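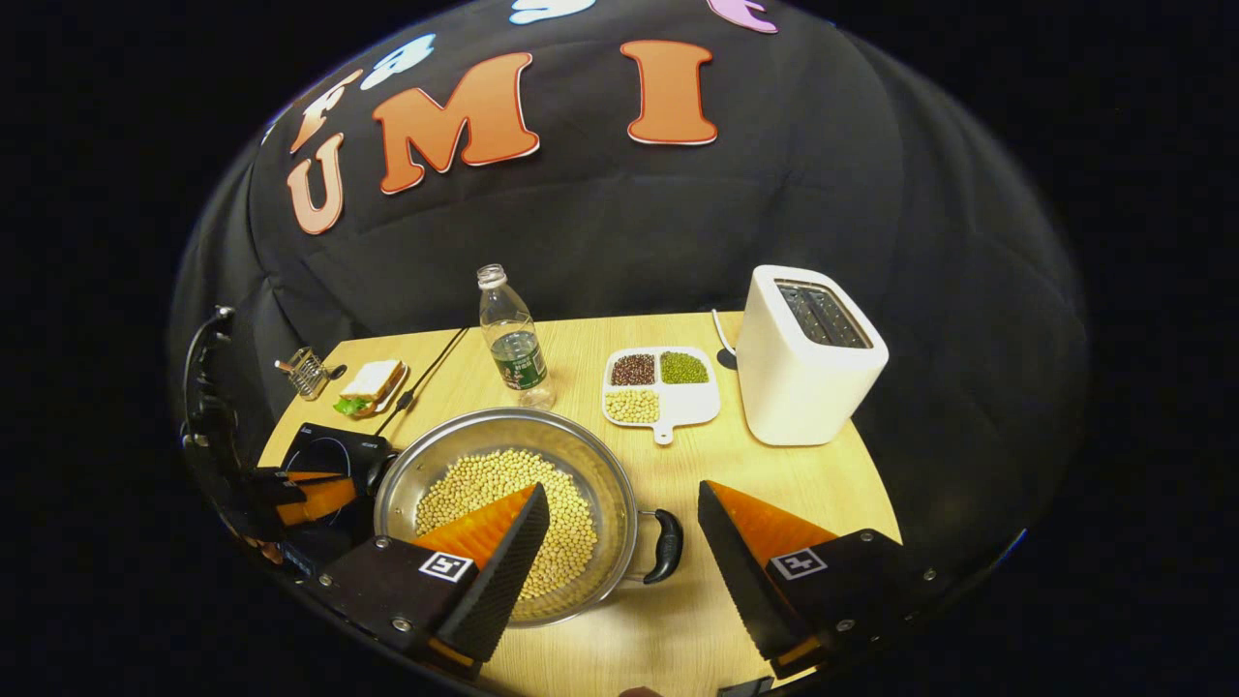
What is a countertop appliance? It is a small electrical device for preparing food that stands on a table or worktop, plugs into an ordinary socket and can be put away after use.

Countertop appliances include toasters, kettles, portable cooktops, rice cookers and blenders. They differ from built-in appliances in needing no fitting, and are common in rented rooms, student housing and offices where a full kitchen is not provided.

Toasters
The usual pop-up toaster has two slots, each with heating wires on both sides. A typical model draws 1150 watts. Bread is lowered on a sprung carriage and released by a timer. Toasters with wider slots also take rolls and thick-cut bread, but a filled sandwich should not be put in one, as the filling can fall onto the wires. Crumbs collect in a tray at the base -- on older models a hinged flap -- and should be emptied often.

Portable induction cooktops
An induction cooktop heats the pan by means of a magnetic field under a glass top. The glass itself is warmed only by the pan. A ring printed on the surface marks the heating zone, and most single-zone models have touch controls along the front.
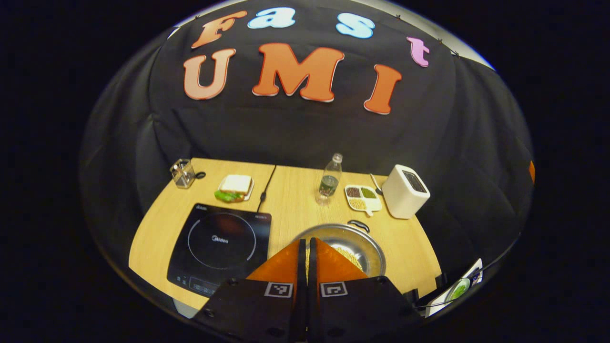

Power is commonly set in steps up to 2000 watts. Pans must have a magnetic base; plain aluminium, copper and glass will not work. The Drulteck handbook for shared kitchens advises leaving 30 cm of clear space above the cooktop and keeping the cable away from hot pans.

Use with dried beans
Soya beans and kidney beans need soaking and then boiling on a cooktop or hob. Mung beans are smaller and can be cooked without soaking. Red kidney beans must be boiled hard before any slow simmering, as they are harmful when undercooked.

Shared kitchens
At the Nindley hostel in Dawber, 58 rooms share kitchens equipped only with countertop appliances. Residents may not run a toaster and a cooktop from the same extension lead -- a rule also found in the Sastov housing code.

See also: Hot plate, Kettle, Kitchen worktop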